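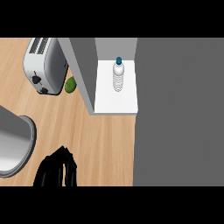

A two-slot toaster on a wooden countertop, computer rendering.

Pludstead should stop treating cash machine robbery as a policing problem and start treating it as a permit problem. The city has the power to do this already. It licenses the signs over the machines, the awnings and the sidewalk each customer stands on. It asks almost nothing about the machine itself.

The city's public safety office lists 144 cash machines within the limits. Its own count of robberies and attempted robberies at those machines over the last reporting year is 251. The figure includes distraction thefts, in which a card or a stack of bills is taken while the customer is looking elsewhere, and it leaves out skimming, which is logged under fraud. Reasonable people can argue over whether distraction thefts belong in the count. I would keep them in. The customer loses the same money at the same spot.

The incidents are not spread evenly. A large share took place at enclosed machines, the small glass or metal booths with a single door. The booth was meant as protection. It keeps out rain, it muffles street noise, and it was once fitted with a card reader on the door so that only account holders could enter. On most of the booths I checked in the Wojcik Street district, the reader has been disconnected and the door opens with a push. What remains is a room with one exit, with the customer facing the back wall.

A person using a machine has both hands occupied and is reading a screen. In an open wall unit, somebody walking up from behind is at least visible to others on the sidewalk. In a booth with advertising film on the glass, the approach is visible only until the door closes.

The usual answer is more patrols. Pludstead tried that in the fall, with officers assigned to pass the transit station machines through the evening. Reports at the station fell during those weeks. Reports on the next two blocks rose. The department's summary called the result mixed, and that is a fair word for it. A patrol covers one spot for the minutes it is there, and the machines operate all night.

The second answer is cameras. Every machine already has one, mounted above the screen and aimed at the face of the customer. It was placed there to settle disputes over withdrawals, and it does that well. It is poorly placed to record a person standing to the side or behind. A second camera covering the door would cost an operator far less than the machine did. Few operators install one, for the simple reason that the loss from a robbery falls on the customer. Once the bills leave the slot, the bank's records show a completed withdrawal. Some banks refund as a courtesy. None that I asked would put that in writing.

Zoststead, which has a similar downtown and a similar number of machines, changed its ordinance 2 years ago. An operator there must hold an annual site permit. The permit requires clear glass from knee height to the top of the door, a working lock or no door at all, lighting that meets a set level at the keypad, and a mirror that shows the area behind the user. Failure at inspection brings a fine of $2,000 per site and, on a second failure, removal of the machine. The ordinance says nothing about police staffing.

Operators in Zoststead warned that machines would disappear from poorer blocks. Some did. The city's register shows a small net loss in the first year, mostly of units inside convenience stores, where the fee per withdrawal was already high. That cost is real and a Pludstead ordinance should plan for it, either by waiving the permit fee in areas with few machines or by hosting units in public buildings. The library and the bus depot both have staffed lobbies and late hours.

Skumano, the contractor that services many of the independent machines here, has told the city council that retrofits should be voluntary and phased in as units are replaced. A cash machine can stay in service for well over a decade. Removing film from a glass door takes an afternoon. The two kinds of work should be on separate schedules, and an ordinance can say so: glass, lighting and mirrors within six months, cameras at the next service contract.

There is also the matter of records. At present a robbery report in Pludstead gives a street address and no machine number. Nobody can tell from the log which of three machines on a corner produced four reports. Adding one field to the form would fix this, and the council could direct it in August, when the reporting contract comes up for renewal, without waiting for the ordinance.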